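Munside extends computer collection through summer

Tuesday, April 11, 2023

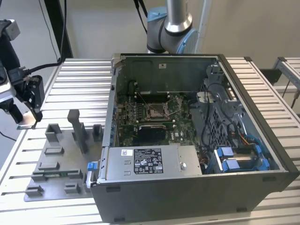 Munside will keep its collection point for used desktop computers open through the end of August, the town's public works office said. The service at the Lundholm transfer station was due to close in March. Residents may bring desktops, laptops and monitors at no charge, up to 2 units per visit. Computers that have already been partly stripped are accepted on the same terms. A desktop with the side panel off and an empty CPU socket still contains a motherboard, and boards are weighed and sorted separately from steel and plastic. Loose side panels should go in the scrap metal bin.

The station took in 3260 units during the first year of the service. The original estimate was 3000. Most of the material came from households, with a smaller share from offices replacing older equipment. Businesses must register before delivery and are limited to 300 units per calendar year.

Processing is carried out under contract by Leblanc, which operates a sorting line on the east side of the site. Units are checked for batteries, then separated into working equipment and material for recovery. Working equipment is sold in lots. Circuit boards are packed on pallets and shipped to a smelter twice a month.

Storage drives are removed at intake and shredded. Owners who want to keep a drive should take it out before arrival, as staff cannot return parts once a unit has been logged. A certificate of destruction is available to registered businesses on request.

"The contract terms are the same as last year, apart from the closing date," said Karim Boutros, who manages waste contracts for the town. He said a decision on a permanent service would depend on the price paid for boards over the summer.

Printers, toner cartridges and loose lithium batteries are not covered. Batteries can be left at the Vestetti hardware store on weekdays. The transfer station entrance for electronics is at Gate B, and vehicles with trailers should use the weighbridge lane.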